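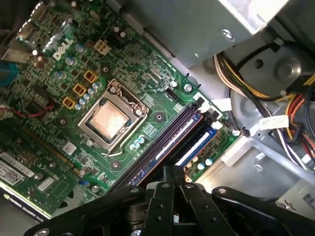
Wrist view over the Dell board, gripper at the bottom.

Posted in: Cell Logs / Maintenance
4 comments | 2 shares

Sep 21, 2021

Today I did the care of the Drivgate cell, which I have postponed since June. The counter says 3,000 cycles from the last full check, so it was time. I write the order of work here so that the next person does not need to search in my old pages.

First the gripper. I went over all the screws of the finger links with the small hex key. Two on the left finger took a little turn before they were tight, the right finger was fine. I cleaned the joints with a dry cloth and put one drop of the Dustura oil on each pivot. Please do not use more than one drop. In spring we had oil on a memory slot and it took me an afternoon to clean it.

After this I ran the open and close test 25 times with no part. The opening was the same each time on the readout. I wrote the value on the card inside the cabinet door.

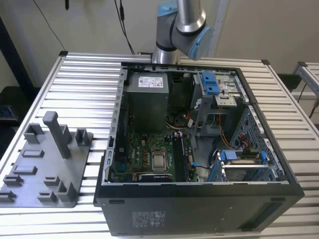
The fixture plate was my second point. I had the suspicion that it moves on the bench when the arm places a part with force, and then all the taught points on that side are wrong by a small amount. It stands to the left of the tower, directly on the aluminum slats, and the tall post near its back is what I use as reference. I brought the tool tip to the top of the post at low speed and read the offset. It was 0.4 mm from the June value, in the direction away from the computer. I loosened the plate, pushed it back against the stop, tightened it again and repeated. Now it is under 0.1 mm, and I leave it there.

Third, the wrist camera. The glass had dust on it and I cleaned it with the lens paper. I made the hand-eye calibration again with the Plivivby tool, which wants 28 poses. Three poses were rejected the first time. I changed the lamp angle a little and then all were accepted.

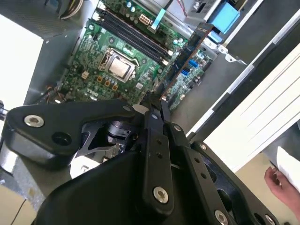 The calibration file is saved under the new date and the old one is kept in the same folder. If the arm goes to strange places tomorrow, load the old one first and tell me, before you teach anything new.

Speed is limited to 35 percent until I have checked the cable at the wrist. There is a place near the last joint where the jacket looks rubbed. I put tape on it for now. A new cable is ordered from Steiner, and the delivery time is about two weeks.

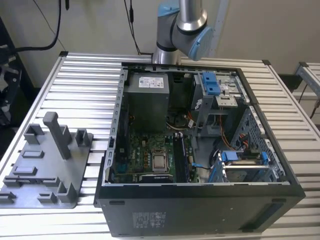 Steiner wrote back in the afternoon that the tape is acceptable for slow motion, but that the cable clamp should sit one hole lower, or the new jacket will rub in the same place. I had not thought of the clamp. I will move it when the cable comes, and teach the park position again after that.

Still open:
- cable and clamp
- spare screws for the left finger, we have only one in the drawer
- backup of the controller to the shared disk

Tags: gripper, fixture, calibration, cable

We use cookies to keep you signed in. Accept | Settings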